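Keeping Upholstery Fresh Between Deep Cleans
Updated 9/30/21

I love a good fabric refresh! It costs next to nothing, it takes one lazy morning, and the whole room smells better afterward. I do the big one every March and small ones whenever the dog has been on the furniture.

Start dry. Vacuum with the brush attachment, going one direction and then the other, and get the crevice tool right down along the seams (you will be amazed at what lives there). Pull off any loose cushions and do the undersides too.

Next, baking soda. Sprinkle it through a kitchen sieve so it goes on evenly, leave it for four hours if you can stand to, and vacuum again. I used to give it 20 minutes and wondered why the smell came back.

For spots, mix 600 ml of lukewarm water with a small squirt of clear dish soap. Check the care tag first! W or WS is fine for this, S means solvent only, and X means vacuum and nothing else. Test the mix somewhere hidden and let it dry completely before you go any further.

Blot, don't rub. Work from the outside of the spot toward the middle, then go over it again with plain water to lift the soap. Terry is wonderful for blotting, all those little loops just drink it up.

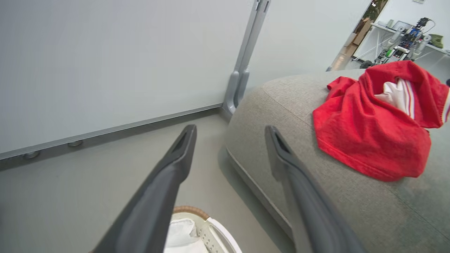 Red terry towel on light gray upholstery.

One warning on colored towels: wash them a few times before they go anywhere near pale fabric, and press a damp corner onto a white paper napkin to see if any dye comes off. Then open the windows, point a fan at the damp patch and keep everybody off it until evening.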